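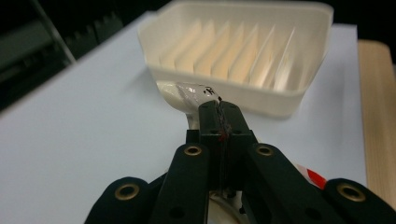
Ribbed soap dish, off-white, with clear tape around the stem at the front.

Bathroom bits and pieces, Drindside flat

I cleared out the bathroom cupboard and the drawer under the sink this autumn, and these are the things that were worth keeping a record of. The flat at Drindside is let furnished, so everything that belongs to it has to be listed before the next tenant moves in. I started with a plain typed list and found that "soap dish, white" could mean any of several items. 

 Each entry has a line or two on what it is, where it lives and whether it stays. Sizes are only given where I had a ruler handy.

Soap dish. Lives on the ledge beside the basin. The plastic is slightly see-through and the ribs run across the bottom so the soap sits up out of the water. The rim is thick and the corners are rounded, and it wipes clean with a cloth. The ribs need an old toothbrush. Stays with the flat.

Tape on the soap dish. There are small dark marks at the taped part of the stem. I have left the tape on. If it starts to lift it should be replaced with the same clear kind, as the coloured tape we used on the towel rail left a grey line that never came off.

Toothbrush mug. Meesuk brand, bought with the matching tray, which has since gone missing. Small chip on the base, none on the rim. Stays.

Spare plug for the basin. Kept in the left side of the drawer. The one in use is a better fit, but this will do if the chain goes again. Stays.

Shower caddy. Hangs over the mixer. One of the hooks has been bent back into shape and is a bit loose. I would like to replace it before December, when the flat is usually let to visitors for a few weeks at a time. Stays for now.

Plastic bags. The drawer was half full of them. People put things away in the bag they came in and then nobody can tell what is in the drawer. I have gone through the lot and kept only the ones in good condition, folded flat at the back.

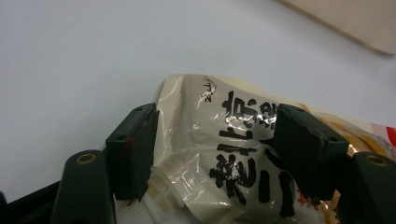

The creamy, crinkly kind is the most useful of them. It is thin enough to fold down to almost nothing and you can partly see what is inside without opening it. The stiff printed ones have gone in the recycling at the supermarket, along with a few that had split down the side. Please don't start the collection again. If something has to be bagged, write the name on a bit of tape and stick it to the outside.

Nail brush. Wooden back, bristles still firm. It was at the bottom of the drawer under the bags and I had already bought another one. Both stay, one at the basin and one in the laundry.

Flannels. Folded in the cupboard, second shelf. The grey ones are for guests and the striped ones are for cleaning. They have been mixed up in the past, so the striped ones now live in the bucket.

Bath mat. Flakusex, rubber backed. Cold wash only, and hang it over the rail to dry. It went through the dryer once and the backing has started to crumble along one edge. It will see out the year and then needs replacing.

Storage tub with lid. Plilico, from the hardware shop, for holding the spare toilet rolls. It fits under the basin if you turn it sideways and slide it in behind the pipe. The lid clips shut on one side only. Stays.

Mirror. Fixed to the wall and not to be moved. The silvering has gone at the bottom left corner and was like that when we took the place on. I have noted it on the condition report as well.

Items that have left the flat: the broken scales, a cracked tumbler, the old shower curtain and its rings, and the radio that used to sit on the windowsill. The rings don't fit the new rail. If you come across any more of them they can go out too.

The kitchen drawers are next and will have a page of their own. Linen is already listed on the inside of the hall cupboard door.

Last checked May 14, 2025.

Contact | © Drindside flat pages | Back to top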